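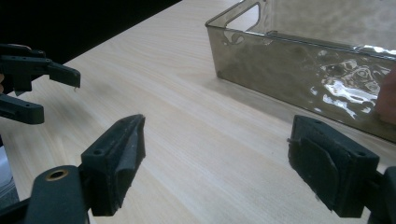
How often do the table and bin get checked?
Start of every shift plus once mid-morning, and any time a bin gets swapped out.

Lillness packing room, table and bin check (June sheet)

Table top: OK. Wiped down, no splinters, corners still rounded. Old tape residue needs scraping, use the plastic scraper NOT the blade.
Legs / wobble: OK. Leaned on all sides, didn't move.
Grommet hole: OK, edge smooth. Keep caps and small stuff away from it.
Bin, handles: OK. Run a finger round the cutouts, any sharp bit = swap it.
Bin, walls and rim: PASS w/ comment. Hairline cracks are hard to see in tinted plastic, hold it up to the light before signing.

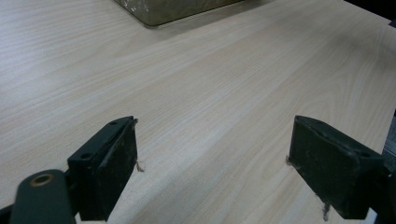

Also check the bottom corners, thats where the last Kragh bins went. 2 replaced already, 2 more on order from Prustmont. Don't tape a cracked one, pull it.

Bin load: limit is 10 lb on our sheet. No stacking above the rim.
Bottles: caps tight before they go in. Stand upright, check for drips underneath.
Floor: keep walkway clear, nothing left under the shelf. Cables off the carpet where poeple walk.
Recheck: 90 minutes after start. Initial the Nindine log.

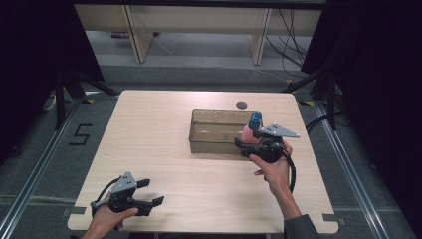

Table with bin and pink bottle, blue cap.

Still open: tape residue, bin order. Rest signed off 7:40 am.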